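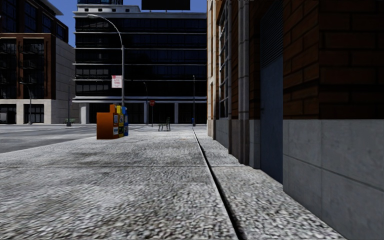

Does a delivery robot have to pass a simulated sidewalk before it gets a permit for a real one?
In the Royer district it does, starting in November. Each model must complete 1,000 simulated trips before the operator can apply, and the logs go in with the application.

Robots & Rules | Sidewalk Delivery
2023-04-05, by the Leltis newsletter desk

The new rules cover any wheeled robot that uses a public walkway. The simulated route has to include the ordinary things that narrow a sidewalk: newspaper boxes, benches, lamp posts, sign posts and doors that open toward the curb. A bare test block no longer counts.

Sornus sent in logs from 3,000 trips last month and had 2 of its runs thrown out. In both, the robot stopped for a pedestrian but left too little room for a wheelchair to get by. Burka is still working on its first set.

Operators should also note:
- A stopped robot must wait on the building side, clear of any doorway.
- Pavement joints and seams must be modeled, with the height difference recorded.
- Any software update that changes steering or braking means a new set of trips.

Comments on the draft are open until the end of the month. The district has received 1,362 so far, most of them on parking at corners.

You are receiving this because you signed up for Leltis updates. Unsubscribe or change your preferences at any time.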